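Ticket 679
Site: Rennie, open-plan floor below the mezzanine
Category: Small appliances
Item: Toaster oven, white, two-dial front panel
Priority: Low
Status: Open, awaiting part

Reported fault

Oven trips the socket circuit part-way through a heating cycle. Reported three times in one week, twice before 11 in the morning. No smell, no smoke, no marks on the plug. The kettle and the microwave on the kitchen circuit are unaffected. Reporter also says the timer dial is stiff near zero and does not always return to off.

Asset details

Asset number 143 on the Skistero register. Supplied through Stakov with the rest of the kitchen equipment. Last portable appliance test was a pass. Door glass dark, metal rack inside, dials on the right of the front panel. Moved out of the kitchen and on to a white table on the main floor so that it can be tested on a different circuit.
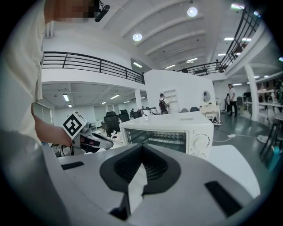 Checks carried out

1. Unplugged and left for an hour. Plug opened. Fuse correct rating, terminals tight, cord grip holding. Flex checked by hand along its full length, no nicks or flat spots.

2. Insulation resistance measured at 500 V DC, both dials turned on. First reading low but above the limit. Second reading, taken after the oven had been run for ten minutes and unplugged, was higher. Consistent with damp in the element ends, not yet proof of it.

3. Earth continuity measured from plug pin to rack runners and to a bare screw on the back. Both within limits.

4. Crumb tray removed. Heavy build-up at the back, some of it packed against the lower element supports. Cleaned with a dry brush. Tray washed and dried before refitting.

5. Run empty on the floor circuit, mid setting, door shut. No trip in three cycles.

6. Returned to the kitchen circuit for one cycle with the microwave off. No trip. Repeated with the microwave on. Tripped after six minutes.

Result of checks

Step 6 points to combined leakage on the kitchen circuit, with the oven as the larger share. The cleaning has helped but has not cleared it. The kitchen circuit needs its own test and has been raised separately with the electrical contractor for the Poltthorpe and Rennie sites.

The timer fault is a separate matter. The dial was turned to zero twenty times and stopped short on four of them, leaving the elements live. A replacement timer has been requested from Stakov. Until it is fitted, the oven must be switched off at the socket after use.

Location while under test

The oven stays on the white table and is not to go back to the kitchen. Keep the top clear: no paper, no trays, no cloths. The flower pot on the same table is artificial and will not stand heat, so it should be kept to the left and not pushed up against the casing.
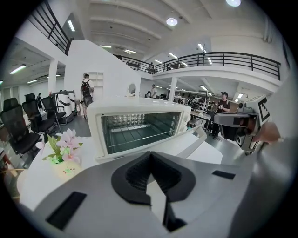 Clearance behind the oven should be a hand's width at least. The side panels get hot on the higher settings and the flex must not rest against them. Anyone using the table for other work should unplug the oven first and let it cool before moving it.

Outstanding

Timer from Stakov: ordered, no delivery date given.
Kitchen circuit test: booked for Sunday, floor closed.
Repeat insulation test on asset 143: after the timer is fitted, cold and warm readings both to be logged here.

Update, 16:40

Further cycle run on the floor circuit at the highest setting. No trip. Timer stopped short again and was turned off by hand. Warning label added to the plug. Ticket left open.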